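Fleduson releases Hasta 2, motion planning software that thinks about the wrist first

For release: March

Fleduson is very pleased to release version 2 of Hasta, our open motion planning and control package for robots with two arms. It is free to download, the source is open, and it comes with the biggest set of practice tasks we have ever put together. We've been working toward this one for a long while and we're thrilled to get it out the door.

Hasta takes what a robot's cameras see, works out where the objects are, and plans a path for each arm that gets the gripper to the right spot at the right angle. Version 1 did the first part of that well and the last part less well. People who used it told us the same thing over and over: the arm would arrive neatly above a dish or a box, and then the fingers would be turned the wrong way for the grasp. The planner had treated the wrist as an afterthought, and it showed.

In Hasta 2 the wrist goes first. The planner picks a set of grasp angles that make sense for the object, throws away the ones the arm can't reach without bumping into the furniture or its own other arm, and only then plans the rest of the motion. On our desktop machines it looks at up to 200 candidate grasps before settling on one. You can watch it do this in the new viewer, which colours each candidate by score and lets you step back and forth through the plan. (Be warned, it's a bit addictive!)

What's new in this version

The perception module has been rewritten. It now combines a head view with a view from each wrist, and it copes much better when the viewpoint is badly tilted or when an object fills most of what the camera sees. A wrist camera close to a large, plain surface used to be close to useless to us. Hasta 2 keeps a running estimate of where everything was last seen and carries on from that until something recognizable comes back into view.

Two-arm planning is now on by default. Each arm knows what the other intends to do, and the pair share a single clock, so you no longer have to park one arm while the other is busy.

There's a new task editor called Gonora. It lets you lay out a room, set objects on the furniture and save the result as a task that anyone else can run. You don't need to write any code to use it, though everything it saves is a readable text file that you can edit by hand if you'd rather. We built all of our own practice tasks in Gonora, which meant we ran into its rough edges long before you will.

The recording tool now stores all camera views together with the planned path and the path that was followed. Scrubbing through a recording keeps everything in step, and you can export any stretch of it for training or for a bug report.

The practice tasks

Hasta 2 ships with 113 tasks, all of them run in simulation. They're household and office jobs on ordinary furniture: desks, cabinets and shelves, with dishes, lamps, boxes and pictures on the wall. We chose everyday rooms on purpose. A bare bench with a few coloured blocks is a fine place to start, but it lets a planner get away with a lot, and we wanted rooms with things in them that the arms have to work around.

Every task can be started from 3000 different layouts. The furniture, the objects and the robot's starting pose all shift between runs, so a planner that has simply memorized one good path won't get far. The views below come from the Deschamps room, one of the sets in the collection.
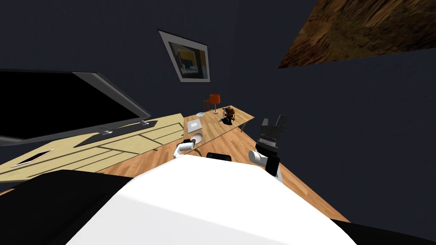 The desk and both grippers, with the cabinet and television at left.

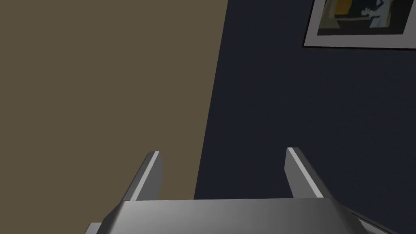
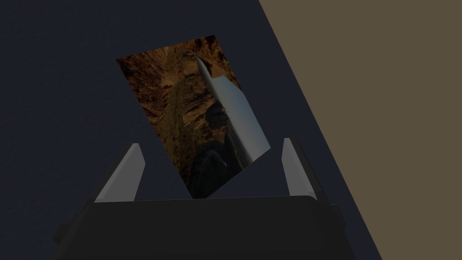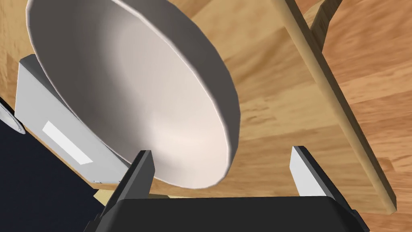
Last of the four: an open gripper close to the white bowl.

Views like these are what the perception module has to work from, and they explain why we spent so much of the development cycle on keeping track of objects between one glimpse and the next. In version 1, a wrist turning toward a wall could lose the whole desk and the planner would stop to look around again. Now it keeps going while the arm moves, and the correction is folded into the plan as soon as a useful view turns up.

We've also made failures easier to learn from. When a plan falls through, Hasta 2 writes a short, plain-language note saying which step it gave up on and what it would have needed. "No reachable grasp with left arm, try right" is a lot more helpful than the error numbers we used to print, and we apologize to everyone who kept a list of those taped to their monitor.

Getting it

Hasta 2 is on the Fleduson downloads page now, along with Gonora and the full task collection. The planner and viewer run on an ordinary desktop computer. The task collection is a large download, so there's a starter pack with the Deschamps room for anyone who wants to try things out first.

Projects built for version 1 will open in version 2, with one catch: custom grasp files need to be converted. The converter is included and leaves your old files where they are. If you've written your own camera drivers, please read the upgrade notes before you switch, as the order of the views has changed.

We're holding an online walk-through in April at 2 p.m. Eastern, covering the viewer, the task editor and how to add a room of your own. Questions are welcome beforehand through the user forum, and the session will be recorded and posted there.

Bug reports, new rooms and odd ideas can all go to the forum as well. We're already collecting tasks for the next update, and we'd especially love to see some kitchens.

Media contact: the press desk at Fleduson, through the contact form on our website.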